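Frequently Asked Questions
Last updated Aug 7, 2024

I fix up old desktop computers at my place in Enddale and sell them on, mostly to people who want something decent for homework, bills and the odd game. I get the same emails over and over, so I put my answers on one page. If yours isn't covered, write to me and I'll get back to you (evenings are best, I have a day job).

Where do your computers come from?

Mostly from offices that are clearing out. There's a clinic in Stunddale that swaps its machines every few years, and I buy the old ones by the pallet. The rest come from people in town who drop things off when they move or finally clean the garage. I don't buy off auction sites anymore. I got burned twice on towers that were "working when unplugged" and I'm still a little sore about it!

Do you wipe the old drives?

Always, and before anything else happens. I don't look through them first. If you're dropping off a computer and you'd feel better keeping the drive, take it out and keep it — I have a box of spares and it makes no difference to me. If you don't know how, I'll pull it while you wait and hand it to you.

What's the difference between Ready and Project?

Ready means it's cleaned, it has a fresh system on it, and you can plug it in and go. Project means something is missing or odd, and I've written down what. Project towers are cheap and they're great for teenagers who want to learn, but please read the note before you buy. I've had folks drive over from Mametholm for a Project tower and then ask me why there's no processor in it. It was on the note. It was the first thing on the note.

Can I put in a processor myself?

Yes! It's less scary than people make it sound. Lay the case on its side, take your time, and lift the little lever all the way before you set the chip in. It should drop into place with no pushing at all. If you feel like you need to push, stop and check which way around it goes. Close the lever (that part does take some force, and it can creak, and it's fine), then put on a tiny dab of paste and the cooler.

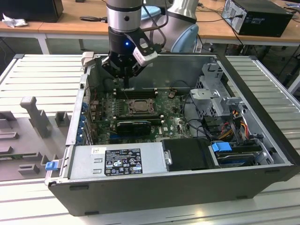 Page 2

Do I need a wrist strap?

I own one and I'd like to say I wear it every time. What I really do is touch bare metal on the case before I reach in, and I don't work on carpet in my socks. If your house is very dry in the winter, get the strap. They cost less than lunch.

How much memory should I get?

For email, video and school stuff, whatever is already in a Ready tower will do. If you keep forty tabs open (my sister, hello) then ask me to add more. Match the sticks if you can. Mixed sticks often run okay, but when they don't, you'll spend a whole weekend chasing crashes that make no sense.

Will it run my game?

Tell me which game. I can't answer "games" as a group. Older stuff and most of the building and farming kind will run on pretty much anything I sell. For newer ones you'll want a tower with a separate graphics card, and those go fast, so ask to be put on the list.

What do the stock numbers mean?

Nothing very clever. Every tower gets the next number in my notebook when it comes through the door, working or not. As I write this, the oldest one still on the shelf is 1552 and the newest is 1670. An old number doesn't mean there's anything wrong with it. 1552 is a perfectly good machine in a case the color of weak tea, and I will happily knock the price down if you give it a home.

Do you fix laptops?

No, sorry. I tried for a while and I hated it. Too many tiny screws, too much glue. The shop people around here recommend is Rissanen, over in Mametholm, and I've sent plenty of laptop folks their way.

Is there a warranty?

If a Ready tower quits on you in the first 2 months, bring it back and I'll repair it, swap it or give you your money. I don't need the box or the receipt, I'll know my own work. Project towers are sold as they are.

Can you deliver?

In Enddale, yes, free, usually after dinner. Stunddale I can do if I'm heading there anyway. I don't ship. Coolers are heavy, boxes get dropped, and I don't want a phone call about a case full of loose parts.

When are you open?

By appointment, all year except July, when I close up because the garage turns into an oven. Messages sent then do get read, just slowly.

Do you take old monitors?

Flat ones that work, yes please, with the power cord if you still have it. No tubes, and no cracked screens. The county drop-off takes both of those.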